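Two Arms Are Better Than One (Mostly)
A Budix Explains page for curious people aged 8 and up

Suppose you had to tie your shoelaces with one hand. You could do it, perhaps, after a long sulk and some help from your teeth. Robots have the same trouble. A robot with one arm can pick things up and put them down all day, but ask it to hold something steady while it does a second job and it is stuck. It hasn't even got teeth.

This page is about the Ploltard, a kit that comes with 2 robot arms and a rail to fix them to. Schools, libraries and very patient families can borrow one from us. Before you ask: no, it will not tidy your bedroom. We have asked it nicely.

What is a robot arm made of?

Much the same things as yours, minus the elbow scabs. There is a base, which stays put. There is a shoulder, then a long stiff part, and at the far end a gripper, which is the robot's idea of a hand. Your hand has skin that can feel a crumb. A gripper has fingers that open and close, and that is nearly all they do. Cables run along the arm to carry power and messages, a bit like your nerves, except that yours are tucked away neatly on the inside.

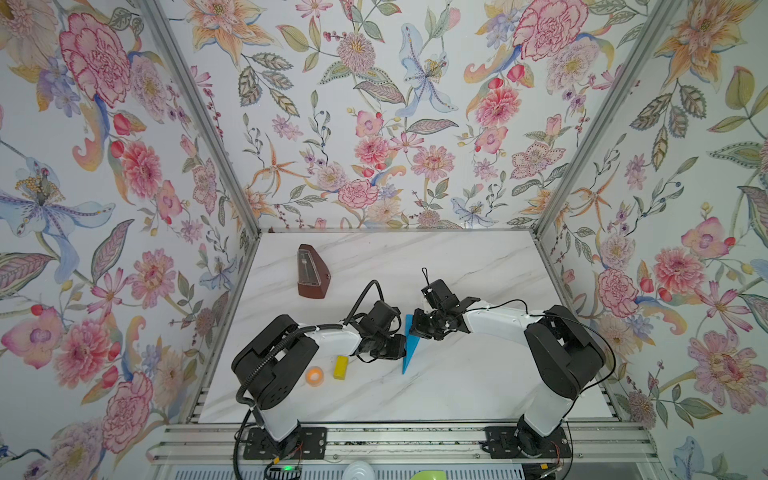
Two grippers meet over a blue wedge. The metronome is minding its own business at the back.

Why is a wedge hard?

A cube is a friendly shape. It has flat sides facing each other, so a gripper can squeeze it and the squeeze goes straight across. A wedge has sloping sides. Squeeze a slope and it wants to slide away from you, like soap in the bath. So the two arms have to agree on where to hold, how hard to press and who lets go first. You may have tried this with a brother or sister and a sofa cushion. Then you know how it can go.

The arms also have to avoid bumping into each other. Each one takes up a lot of room for something with such small fingers. The program keeps track of where both arms are and works out a path for each. If the paths cross, one arm waits its turn — a skill some of us are still learning at age 9, or 40.

How does it know what to do?

It doesn't, to begin with. A new robot arm knows as much about wedges as a teapot does. Somebody has to show it. With the Ploltard you guide the arms through a job using a pair of handles, and the computer remembers every move. Then you do it again. And again. Our tester Kuo-hua Fung showed the arms one simple job 400 times and says he now does it in his sleep, which worries his cat.

Why so many goes? If you only ever show a robot a block in one spot, it learns to reach for that spot, whether or not the block has turned up. Move things a little each time and it starts to learn about the block instead.

That is also why it helps to have other objects on the table. A roll of tape or a yellow block gives the robot something to leave alone. Leaving things alone is harder than it sounds. (Ask anyone who has been told not to press a button.)

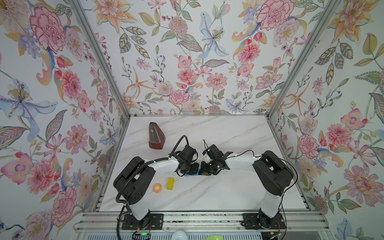

Poonam Khurana wrote to tell us that her class had the kit for most of April and that the arms were the slowest workers she had ever met. She thinks we should say so in bigger letters. Her pupils wanted a robot that whizzed, she says, and what they got was one that thought very hard about a block and then missed it. They did cheer when it got there, though, and they were cross when it had to go back.

Fair enough, Poonam. THE ARMS ARE SLOW. They are slow on purpose, so that fingers, noses and jumpers can get out of the way. There is a speed setting called Tsang, and a grown-up has to switch it on. Even then, a snail would not feel rushed.

What you get if you borrow one

The two arms, the rail, the handles, a box of blocks and a booklet called Kakton's Guide to Dropping Things. The booklet is good. Start at the chapter on tape.

What you need to find yourself

A sturdy table, a plug socket and a grown-up who can lift the box without making a noise. Tie back long hair, and keep your hands off the table while the arms are moving. The big red button stops everything at once, and you are allowed to press that one.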